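Unit 4: Comparing Two-Finger Grippers

Read this before the lab session. Bring your notes from Unit 3, as you will need the wrist mounting steps again.

The lab has two grippers, the Bramard and the Korletey. Both bolt to the same wrist plate and both run from the Corasa controller. The Bramard opens wider. The Korletey closes faster and holds its position better at low force. Each group tests both on the same arm, so that the only thing changing is the hand.

Set the controller to 90 percent of rated force for the first run. Leave the speed alone. The grippers are well used and the finger faces have wear on them, so wipe them with a dry cloth before you start and write down any marks deep enough to catch a fingernail.

Hand tools make harder test objects than the blocks we used in Unit 3. A screwdriver has a thick handle, a thin shaft and most of its weight in one end. If the fingers close too far from the balance point, the tool turns in the grip - slowly at low force, all at once at high force.

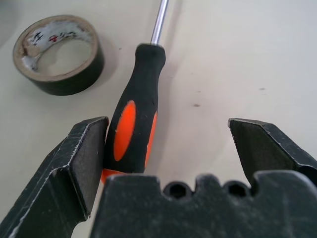 Before you close the fingers, check the wrist camera view. Look for the gap on each side of the handle. If one finger is much nearer than the other, it will touch first and push the tool sideways. Move the wrist until the gaps match, then close. Do not fix the problem by adding force.

Run 100 closes per gripper. Log each one as held, turned or dropped. A turn counts if you can see it in the wrist view without zooming in. Save the log after every change of object and put the gripper name in the first column.

The sheet from Brirkgate, posted on the course page, gives results for 1,000 closes on smooth steel bar. Do not expect your numbers to match. Rubber grips much better than bare steel, and their bar was the same width all the way along.

Your write-up should be 2 pages. Include one table, the force setting for each run and a short note on which gripper you would pick for mixed hand tools. Failed runs stay in the table. Logs go in the shared folder under your group number.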